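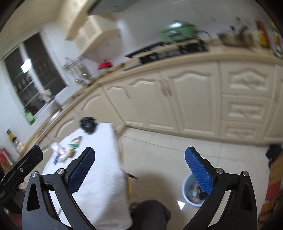
Cream cupboards, a bin on the tiles and snacks on a white cloth. A kitchen in use.

Clear worktops are a con. There, said it. The Grinell brochure came through my door again on Wednesday, all bare counters, one lemon. Who cooks in that? Where is the washing-up rack? Where's the bin, for heaven's sake.

My case, quickly. A kitchen should keep its things where hands can reach them. Rack out. Stove out. Bin on the floor in plain sight, not behind a door you have to open with an elbow while holding eggshells. I paid 2,250 to have mine in Clonlow "streamlined" and spent the whole of November looking for the sieve.

And the table. People get very cross about food left on tables. Biscuits, a packet of something green, a bottle lying on its side. So what? A table with snacks on it is a table somebody will sit down at. Put a cloth under them, a towel if you're fussy, and crumbs are a ten second job.
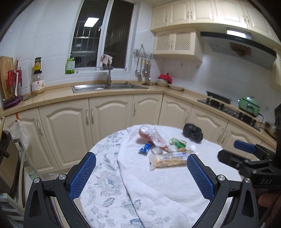
Same goes for the sink. Cloth over the tap, soap on the windowsill, board propped up by the utensils. Every sensible kitchen I've eaten in does it this way and no fitter ever draws it. They draw a pull-out caddy. I had one. It stuck after four weeks.

Yes, grease. Yes, dust. Wipe it, takes 15 minutes on a bad day. I'd still rather wipe round a jar then go hunting for it. Keep your lemon.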